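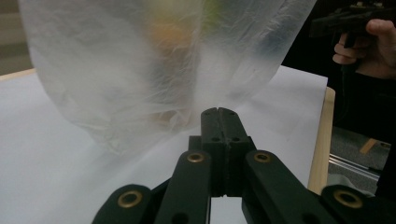 What is in the Mabula recipe collection?
Mabula holds 306 home recipes, typed up from handwritten cards and notebooks, with the cook's own spelling and measurements kept wherever we could read them.

Welcome, and thank you for stopping by! The collection started with a shoebox of cards that Evangelia Pappas inherited from her aunt, and it grew from there as cousins and neighbors (and then neighbors of cousins) began handing over theirs. Most of it is everyday cooking: beans, greens, pies, soups, and more cookies than any one family needs.

What you get

Two files. recipes.csv has one row per recipe, and notes.txt has the remarks people scribbled in the margins, matched by recipe number. I do hope you'll read the notes, even if you only came for the table -- they are my favorite part by a mile.

Columns in recipes.csv

id: a plain number, never reused
title: as written on the card, even when the card just says "the good one"
cook: the name given to us, or blank
ingredients: one long field, items split by semicolons
steps: free text
dated: the year if the card had one; 91 of them do

Measurements

We left them alone. A "coffee cup" of flour is still a coffee cup, and a "medium oven" is whatever your grandmother thought it was. Loukia Drakos worked out a conversion table for her own kitchen and has kindly said she'll share it once she has tested the bread recipes again, so please be patient with us on that one.

Known problems

Recipes 40 and 41 are the same lentil soup from 2 different sisters, who each asked that hers stay in. Some cards were stained right where the sugar amount should be, and those spots are marked [unreadable]. Thanasis Politis did the Greek to English translations, and where a word has no good match he kept the original and put his best guess in parentheses after it.

Using it

Cook from it, print it, make a little book for your family. If you publish any of it, please keep the cook's name next to the recipe. Corrections are very welcome; open an issue with the recipe number in the title, and Thanasis or I will check it against the card.

Eftychia Gavalas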